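We got to the Tallen bottling plant open day a little before ten, which was a mistake, because everyone else in Sternia had the same idea and the line already went past the loading dock! They take 30 people per tour. I ended up in the third group, with a paper hat that would not stay on.

The noise gets you first. You walk along a raised walkway over the filling line (earplugs included, thank goodness) and the cans come through at 300 a minute, spinning a little as they go. Our guide kept shouting numbers at us and I caught maybe half. The syrup room was much quieter and smelled like a candy store. I could've stayed in there all afternoon. They also do a peach drink, and I spent way too long asking what makes it taste peachy. 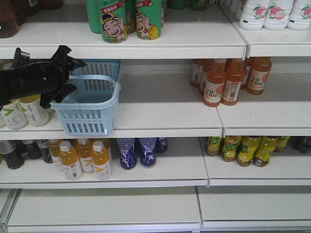

One woman from my group told me the labels matter more to her than the taste, and that she once drove to Aston for a can she'd only seen in a magazine. She wished the tour had given more time to the printing side, and I kind of agree, we got five minutes on it at most.

After that came the tasting counter, with 18 little cups lined up and no water in sight. The Cozma ginger one was my favorite, the plum one I left for somebody braver. Parking is free if you use the back lot, and the gift shop closes at four, so go there before the tasting if you want a mug.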